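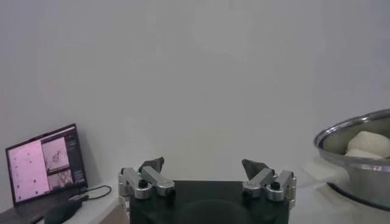 Abelardo Jara¹, Ayten Ertürk², Patricio Figueroa¹
¹ Household Practices Group, Dosstead
² Altden Textile Archive

### 3. Sorting as stated and sorting as done

Laundry advice has a long paper trail and a poor record of being followed. The manuals held at Altden ask the reader to divide a week's wash by fiber, color, weight, and degree of soil, a scheme that would give a modest household more piles than garments. We wanted to know what people do instead. We asked 72 households in two towns, Trotwood and Cisternas, to keep a wash diary for 36 days, and we asked them first to write down their own rules.

The rules were excellent. Most respondents described a system with three or more categories, and several attached a drawing. One household in Cisternas supplied a color key, which the second author has since adopted at home, with mixed support from her family.

The diaries tell a shorter story. By the second week, the usual division was between "now" and "later." Darks and lights traveled together in most loads, towels went in with whatever was short of company, and the category "delicates" was reserved for items the owner did not want to deal with. We coded these as deferred items. A few stayed deferred for the full 36 days and may be deferred still.

### 3.1 Load size

Participants were asked to rate each load as small, medium, or full. We had written a definition of "full" into the instructions, and we now regard that paragraph as our main contribution to fiction. To the person loading, a load is full when the door resists. To the person who will later hang it up, it was full some time before that. Where two adults in one household rated the same load, they agreed on "small" nearly always and on "full" hardly ever (see Section 4.2 for what happened in the joint interviews).

The drum itself gives little help. Its back wall is perforated metal with pressed ridges and dimples (Figure 1), and we know of no household that uses any of these as a fill line, although one respondent claimed to load "up to the shiny part."

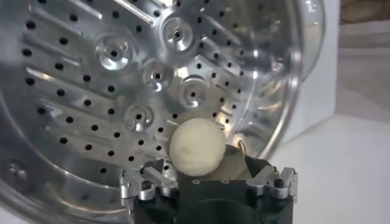 **Does sorting by color matter if the whole load is washed cold?**

It matters less, but a new dark garment can still shed dye in cold water, so wash it separately the first few times.

**Figure 1.** Back wall of a stainless steel washing machine drum.

### 3.2 The lone sock

We had not planned to study socks. They entered the diaries on their own, usually in the margin. Horacio Lucero, who coded the Trotwood set, proposed treating each unmatched sock as missing data, and the label stuck. Our diaries do not support the popular view that the machine eats them. In the cases that were resolved, the sock was found inside a fitted sheet or a pant leg, or on the other foot of someone who had stopped caring.

We make no estimate for the unresolved cases. Hipólito Durán read an earlier draft and asked for one, and we refer him to the drawer in his own office.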